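The Long Table at Waweru Hall

By the time I found a seat, the bass player had already started and the poet hadn't. Dennis Odera was standing at the side of the stage with his papers folded in his jacket pocket, nodding along, in no hurry at all, and it must have been a good few minutes before he walked to the microphone and began to speak over the music as though he were picking up a conversation he'd left in the kitchen.

I have been to a lot of readings over the years (more than my family thinks is healthy), and I've sat through my share of evenings where the words and the music seemed to have met in the parking lot. So I came to Waweru Hall on 7/5/25 with my hopes kept low and a sandwich in my bag. I needn't have worried, and I never did eat the sandwich.

The series is called Rollska, a word Odera's grandmother made up for the noise of a cart going over a bridge, and it has been running for 7 years now, first in the back of a furniture shop and then, once the chairs ran out, in the hall. It seats 900 if you count the balcony. I wouldn't sit in the balcony myself, the heat up there in July is something fierce, but there were young people hanging over the rail all night and they looked perfectly happy.

Odera's partner in all this is the oud player Samer Shboul, and the two of them argue about everything. They argued in front of me for most of an hour over tea, mainly about whether a poem should be finished before the music is written. Shboul thinks it should. "If he keeps changing the last line, I keep changing the ending, and then we are both lost," he told me. Odera laughed so hard at that he had to put his cup down.

"He likes being lost," he said. "Listen to the second set and tell me he doesn't."

The second set was the one I'd come for. It's a long piece called Pident, twenty-four short poems about a ferry town, read in two languages with the band underneath, and it takes up the better part of the evening. Some of the poems are only a couple of lines. There's one about a woman selling phone cards from an umbrella stand that got a big warm laugh, and then the clarinet came in very low and the laugh sort of drained away, and my neighbor reached over and squeezed her husband's hand. The drummer used brushes the whole way through, and I kept forgetting she was there until she stopped.

I did think the middle sagged a little. Four of the poems in a row are about weather, and lovely as they are, you do begin to look at your program. Shboul must feel it too, because he takes a solo right about there, a wandering, teasing thing that circles the tune for ages before it lands, and the whole room sat up again.

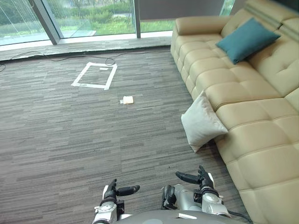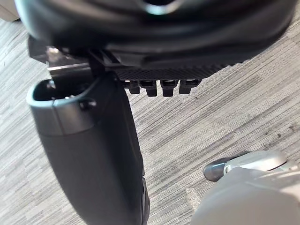
Afterward they opened the side doors and everybody drifted out to the courtyard, where Nedo, the little bakery from across the street, had set up with almond cakes and very strong coffee. I bought two cakes and meant to take one home. Odera was signing books on an upturned crate, and a boy of maybe ten was asking him, quite sternly, why none of the poems rhymed. He got a proper answer, too, a long one, with examples, while the line behind him grew and grew.

The band plans to take Pident on the road in the fall, to smaller rooms mostly, libraries and a church or two, and there's talk of recording it if they can settle on an ending. Shboul has one written. Odera, when I asked, patted the pocket with the papers in it and went off to find some coffee.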